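An Afternoon at the Sotbridge Paper Mill Open Day

I had driven past the mill at Sotbridge for years on the way to Breltthorpe without ever going in.

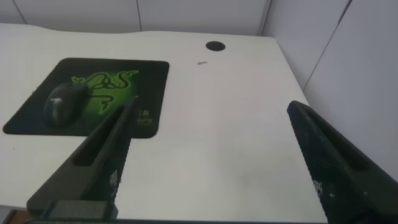
The open day runs once a year, in June, and you need to book a place on one of the tours. Entry is free. I took the 1:30 tour, which left from the old weighbridge by the north gate. Parking is in the field across the road, and the walk from there takes longer than the sign suggests if you have bad knees. Get there early. The first row of the field fills up by noon and after that they send you down toward the river, where the ground is soft.

There were 20 of us in the group. Everyone was given ear plugs, a hairnet and a visitor vest. Open shoes are not allowed, and one couple had to go back to their car to change. We started ten minutes late because of that.

The mill makes two kinds of paper. Most of the output is heavy wrapping paper, brown, sold on big reels to firms that turn it into bags and sacks. The rest is a soft gray board used for the backs of writing pads. None of it is the sort of thing you would buy by name in a store. Our guide had worked there a long time, first on the machine floor and then in the lab, and she knew where everything was without looking at her notes.

The tour goes in the same order as the paper. It begins in the yard, where bales of waste cardboard are stacked by grade. The guide pulled a handful out of one bale and showed us staples, tape and a piece of plastic window from an envelope. All of that has to come out. The bales go up a conveyor into the pulper, a round steel tub sunk into the floor, where they are mixed with water until they fall apart. You look down into it from a walkway with a rail. It smells like wet cereal boxes.

A thick rope hangs down into the pulper and slowly winds out over the side. I had never heard of this. Wire and string in the waste catch on it and twist into a long tail, which gets pulled up and chopped off. They call it the ragger. A section of it was on show outside the door, as thick as my leg, with a bicycle inner tube and a pair of tights tangled in it.

From there you go through the cleaning room, which is loud and has not much to see, only pipes and cones. I would have cut this part. The group was strung out along a narrow passage and those at the back heard nothing.

The paper machine itself is the main reason to come. It is housed in its own building and is 126 yards long from the wet end to the reel. The pulp comes out as a sheet of nearly all water onto a moving mesh, and by the time it has gone through the presses and over the drying cylinders it is paper. You walk the full length of it on the operator side. At the wet end the air is cool and damp. Halfway down it becomes hot enough that people were taking off their jackets under their vests, which is awkward. Two of the cylinders still carry the plates of the Cárdenas works that built them. The rest have been replaced.

There was a sheet break while we were there. A horn went off, the paper tore near the third press, and the crew had it threaded through again within a few minutes using jets of air and a narrow strip cut from one edge. The torn paper drops into a pit and is pulped again. The guide said breaks are a nuisance but that visitors always seem pleased to get one.

After the machine hall we were shown the test lab, where strips from each reel are weighed, pulled until they tear, and soaked. Visitors can try the tearing machine. My strip did worse than everyone else's, and I was told I had put it in crooked.

The last stop is a small museum in the former boiler house. This was better than I expected. It has wage books, a wooden model of the first mill, and a wall of labels from the time when Sotbridge made colored paper for wrapping fruit. The orange ones are very good. A ledger lies open at a page listing an order of 623 reams for a grocer in Flelton, with a complaint about the shade written in the margin. There is also a photograph of the flood that closed the mill for a whole winter, with the water up to the office windows.

Tea and cake were served in the canteen at the end, and you could buy offcuts of board by the bundle. I bought two bundles. They are handy for posting things flat.

The tour took just over two hours, all of it standing or walking. There are three sets of metal stairs and no elevator to the walkways, so anyone who cannot manage stairs will miss the pulper and the view down onto the reel. The museum and canteen are on the ground floor. Children under ten are not taken on the machine floor, though there was a papermaking table for them in the yard, with trays and a drying line.

If you are coming by public transport, the 901 bus from Breltthorpe stops at the north gate. The last one back leaves at 5:40.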